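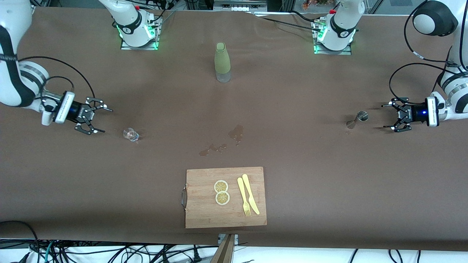 Brown paper down, kitchen bits out.

9th March

So the Tusora figures came! I'd more or less given up on them after the February email that said "customs" and nothing else, and then there was the box on the step this morning, a bit squashed at one corner but fine inside. I ordered the blind-pack ones, ten in a case, and I know the grown-up thing would be to open one a day and make it last. I opened all of them before I'd finished my coffee.

The line is the Thampi night market set, the little vinyl street food sellers, each one small enough to close your hand over. I got the dumpling lady (yes!!), the tea man, the kid with the corn, two of the noodle brothers who are meant to go side by side, and then three of the same goose. Three geese! I like the goose, he has a tiny scarf and a very put-upon face, but I don't need a flock. Still no Lantern Grandma, and she's the one I bought the case for.

Messaged Aarti Maurya straight away because she collects these too and she got her case last week. She has two Grandmas and zero geese, so you'd think that would be an easy swap, but she wants the goose plus the tea man, and I've only got one tea man and I've gotten attached to him already. We went back and forth for ages. I offered goose plus the spare stool accessory. She sent back one word, "stool?", so I'm guessing that's a no. We left it until tomorrow.

The paint is better than on the first series. The eyes are straight on every one of them, which I couldn't say about the old Geltum figures, where half of mine look in two directions. The dumpling lady's steamer lid comes off and there are little dumplings molded inside, very sweet. The corn kid won't stand up by himself though. I've tried him on the shelf, the desk and the windowsill, and he goes over backward every time. I've stuck a dab of museum putty under his left foot and he's been up since lunch, so fingers crossed.

Shelf situation is getting silly. The Skodeck riser I bought for the robots and spacemen is full, and the street food lot are standing in front of it on the bare shelf where they block the bottom row. There's a wider riser with 3 steps for 90 dollars, and I had it in my cart twice tonight and took it out twice. I did say I'd stop at 200 figures and I'm not going to write down where I am now.

Kept the boxes, flattened, in the drawer under the bed. The chase card in my case was a plain one, no gold edge. Oh, and the second noodle brother has a thumbprint in the gloss on his bowl, so I need to email them about a replacement, but I'll wait and see if it bothers me in daylight.

Bed. Must remember to buy more putty.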